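Fliria opens its first refill shop in Fonddale this June

I've been writing "coming soon" on things for so long that it feels very odd to type this, but here goes. Fliria is opening a proper shop. It has a door and a counter and a till that mostly works, and from the first Wednesday in June you'll find us on Semumstead Road in Fonddale, next to the old post office.

For anyone who hasn't met us on the market, we sell washing-up liquid, laundry liquid, hand soap and floor cleaner by weight. You bring a bottle — any bottle, we've filled squash bottles and an old hip flask — and we weigh it empty, fill it and charge you for what went in. The smallest fill is 500 ml and you can have as much as you can carry home.

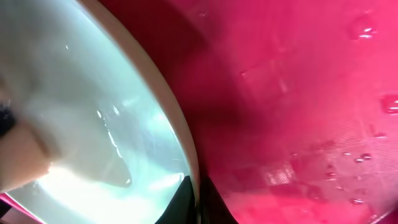 I started Fliria from a stall with a folding table and two drums, and for the first winter I think I sold more hot chocolate than soap. Then the regulars began bringing their neighbours, and the neighbours brought bigger bottles, and by last spring the van couldn't take the weight any more (sorry again to everyone who came out on the morning it broke down by the bridge). The shop has been the plan ever since. It used to be a key cutter's, so if you find a stray key under the shelving please hand it in, we've got a jar.

We'll open with 27 products on tap, up from the 8 we could squeeze on to the stall. The lemon washing-up liquid stays, obviously. New ones include an unscented laundry liquid that people have been asking me for since the very beginning, a wool wash, and a bathroom cleaner called Mathew. Yes, with one t. It was a typing slip on the first label and by the time I'd spotted it everybody liked him, so Mathew he remains!

Prices are staying where they were on the market until the end of summer at least. I know a shop costs more to run than a table, and I've done those sums more times than I'd like, but buying in bigger drums covers a good chunk of the difference. If prices do have to move in the autumn I'll put the new ones in the window a month ahead so you can stock up.
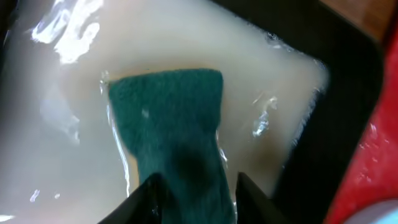

Opening day starts at ten in the morning. The first 70 customers get their first fill at half price, and there'll be tea and a very large tray of flapjack for as long as it lasts. If you've forgotten a bottle, or you were only passing and got curious, there's a crate of clean ones by the door that you can take from for nothing. We're always after more of those too, so do drop off your spares, with lids if you've still got them.

After that we'll be open Tuesday to Saturday, ten till half past five. The market stall is having a rest over the summer while I learn how to run a shop, but I'd love to bring it back before Christmas. Home deliveries in Fonddale carry on as normal and you don't need to change anything if you've got a regular order.

There's one step at the front door and a ramp we can put out, just knock on the window. Dogs are very welcome. Parking on Semumstead Road is a bit of a scrum on Saturdays, so try the car park behind the library, it's about five minutes on foot and a bit less if your bottles are empty.

Press and local groups are welcome to come and have a look round the day before opening, from two in the afternoon. Please ring or email the shop first so I know how many mugs to put out.

Ends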